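ドアはどうして小さな力で開くの？

2018年2月27日

家のドアは、思ったより重いものです。木でできたものなら、大人でも一人で持ち上げるのはたいへんです。それなのに、小さな子どもでも片手で開けたり閉めたりできます。ひみつは、ドアの「回り方」にあります。

ちょうつがいの役目

ドアのはしには、ちょうつがいという金具がついています。2まいの板を1本のじくでつないだもので、片方はかべのわくに、もう片方はドアにねじでとめてあります。ドアの重さは、ちょうつがいとわくがささえています。開ける人は、ドアを持ち上げなくてよいのです。じくを中心に、くるりと回すだけです。

ためしてみよう

ドアを少し開けて、人さし指でおしてみましょう。まず、とってに近いところをおします。次に、ちょうつがいに近いところをおします。どちらが重く感じましたか。

ちょうつがいに近いほうが、ずっと重いはずです。回るものは、じくから遠いところをおすほど、小さな力で動きます。じくまでのきょりが半分になると、必要な力は2倍になります。きょりが3分の1なら、力は3倍です。シーソーのはしにすわると、体の軽い子でも重い子を持ち上げられることがあります。これも同じしくみで、「てこ」といいます。

ためすときは、ちょうつがいのすきまに指を入れてはいけません。じくの近くでは、はさむ力がとても大きくなるからです。小さい弟や妹がそばにいるときは、はなれてもらってからにしましょう。

とってもてこ

とってには、丸いノブと、細長いレバーがあります。丸いノブは、手でしっかりにぎって回します。手がぬれているとすべりやすく、力の弱い人には回しにくいことがあります。レバーは、先のほうを下におすだけで、中のじくが回ります。じくから手までが遠いので、力が少なくてすみます。荷物で手がふさがっていても、ひじで開けられます。

とってを回すと、ドアの横から出ている小さな金具が引っこみます。これをラッチといいます。ラッチはわくのあなに入って、ドアが勝手に開かないようにしています。手をはなすと、ばねの力でまた外に出てきます。

黄色いレバーのついた木のドアと、小さな四角いタイルのかべ

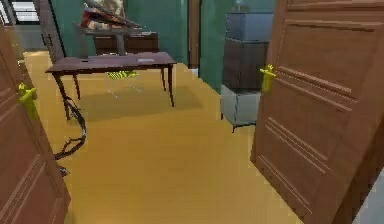
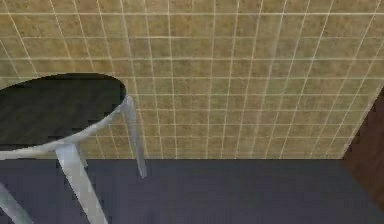
2まいで開くドア

1まいのドアのほかに、左右に1まいずつある「両開き」のドアもあります。広い入り口を1まいでふさごうとすると、ドアはとても重くなり、開けるための場所もたくさんいります。2まいに分ければ、1まいの重さもはばも半分になります。大きな家具を運ぶときは両方開け、ふだんは片方だけ使うこともできます。

引き戸は、回らずに横へすべるドアです。ドアの前に場所がなくても開けられますが、横にドアをしまうための場所がいります。日本の古い家には、ふすまやしょうじなど、引き戸がたくさんあります。

家や学校のドアを調べて、どちらに開くか、ちょうつがいがいくつあるか、ノートに書いてみましょう。重いドアには、ちょうつがいが3つついていることもあります。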